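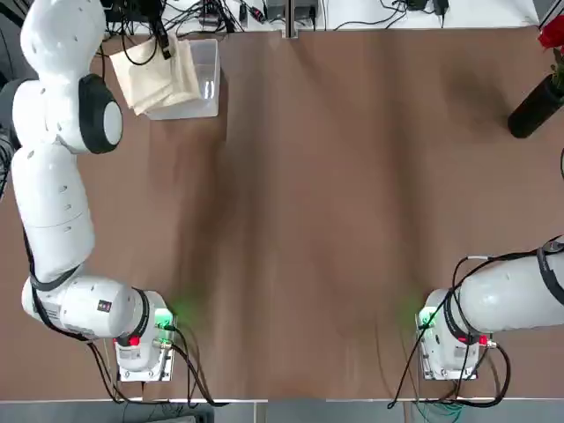

2 min read

4.2 Does folding save space?

Penner's Stelwood handbook claims that folded cloths always store better than crumpled ones. We doubt it. Her trials used stiff table linen, and she left the thin cloths out of her tables. A thin cloth creases wherever it is held, and a fold made on top of a bad crease seldom stays flat.
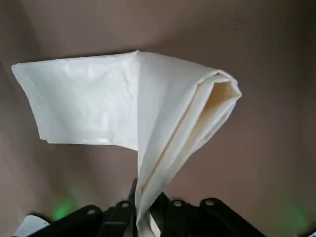 Figure 3. White cloth held near its lower tip, with a thin tan stripe along the fold.

Hosseinzadeh reports 436 folds at Ternedcombe and calls the gain "clear." His gain is 2 percent, and he gives no spread. He also let each person pick their own starting corner, so skill and method can't be told apart.

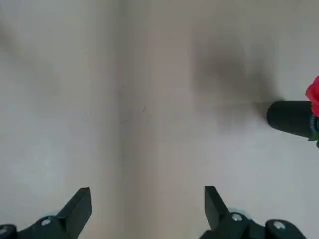
Nor do we accept his point that a cleared table speeds up the work. The 60 people in his November group had already practiced on a cluttered one. Until someone swaps the order, the claim should be set aside.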